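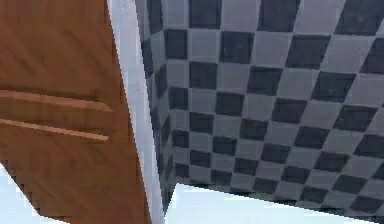

Fluddale, 11 October 2018

Chapter 3
Relics and the Problem of Proof

A relic is an object that believers connect with a holy person. It may be a bone, a scrap of cloth, a tooth, a sandal. For many centuries such things were bought, stolen, given as wedding presents, sworn on in court and carried into battle, and for most of that time the question a modern student asks first – is it real? – was asked a good deal less often than we might like.

This chapter takes that question seriously. It also asks you to distrust the usual ways of answering it. Church writers had good reason to say that their own relics were true and that the ones kept in the next valley were pig bones. Later critics had good reason to say that all of them were pig bones. Both groups repeated stories they had not checked, and textbooks, including an earlier printing of this one, have passed those stories along.

Take the case of Semaan, a hermit whose arm was said to rest in the abbey church at Vemwood. The abbey's own book of miracles lists 73 cures. Readers have been impressed by that number, and it does sound like careful record keeping. But Yara Hakim, who compared the surviving copies, found that the oldest has just three. The rest came in later, many of them in the same words with a new name and a new village put in. One lame boy is healed on two pages, at two different ages.

Does this mean the monks lied? Perhaps some did. A copyist who found a blank half page and had heard a good story from a pilgrim may have thought he was doing his duty. We do not know, and you should be wary of anyone who tells you what a dead copyist was thinking.

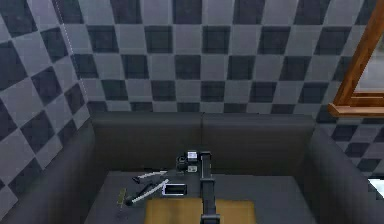 How did a church show that a relic was real?

Mostly by pointing to paper and to people. A bishop's letter, a wax seal or a strip of parchment tied to the bone counted for a lot, and so did the word of an old priest who remembered the last time the box was opened. Miracles were offered as proof too, though a miracle needed witnesses, and the witnesses usually lived nearby.

All of this can be faked, and some of it plainly was. The letter kept at Pravlow names a bishop who had been dead for years when it was supposedly signed. Elias Zein has argued that it replaces an honest letter lost in a fire. It might. No one has found any trace of the first letter, though, and a fire is a very handy thing to have in the past of an archive.

Money is the other matter. Pilgrims left coins, candles and livestock, and the Vemwood accounts record 286 pounds of wax received in a single April. Some historians stop there and call the whole business a trade. That seems too quick. People walked a long way on bad roads to kneel in front of that arm, and the price of wax tells us little about what they felt when they got there. The sources in the next section were nearly all written by those who took in the gifts. Read them with that in mind, and note where the pilgrims themselves are allowed to speak.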